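Lellivent Two-Part Dry-Wipe Table Paint

I've stocked this one since March and I keep having to reorder, so it's time it had a proper page! It's a clear coat that goes over any painted, sealed or melamine top and lets you write on it with an ordinary dry-wipe pen. Tables, desks, cupboard doors, the side of a fridge if you like.

I'm a great one for writing on furniture (labels, sums, whose turn it is to do the bins), so you can guess who tested it. 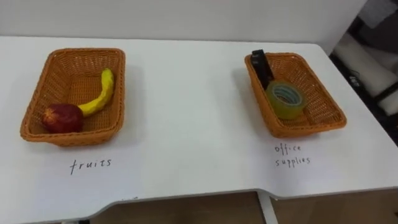
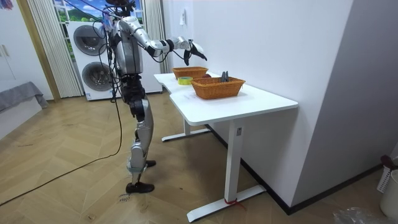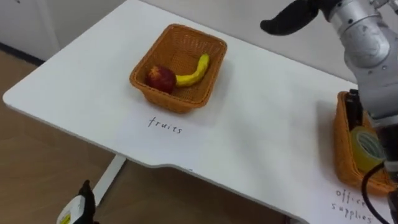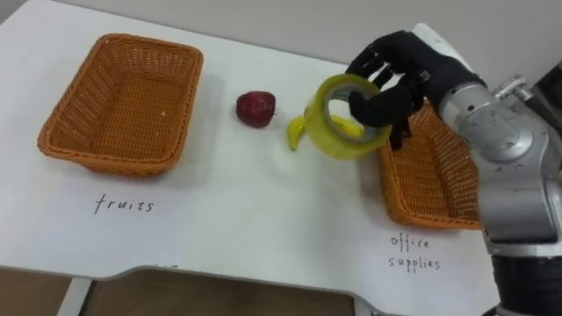
Each kit has a tin of resin, a little bottle of hardener, a foam roller and a pair of gloves that will fit you if you have enormous hands. One kit gives 2 coats on a normal kitchen table. I did mine in the shop at Plerncombe with one kit and had enough left over for a shelf.

How to put it on: rub the top down with 800 grit paper, wipe off every bit of dust, then mix the two parts and stir for 3 minutes. Set a timer, it feels much longer than it is. You've got 30 minutes before it starts going stringy, so have your roller ready and your phone on silent. Leave it overnight between coats. Then comes the hard bit – keep your pens off it for a week. I managed four days on my first go and there's still a faint shopping list in one corner.

It dries to a soft sheen, a bit glossier than I'd like, but the matt version from Borkovero never wiped clean for me so I've stopped selling it. White tops stay white. On darker colours the writing is harder to read unless you buy the chalky pens, which I also keep.

Please don't use it on bare wood or oiled worktops, it'll peel. Hot pans are a no as well.

Comes in small and large kits. We post within the UK only (it's classed as a paint, so it has to go by road), or you can collect from the shop. Spare rollers are sold separately, and the Phùng ones fit the same handle.

Page last updated 17 June 2019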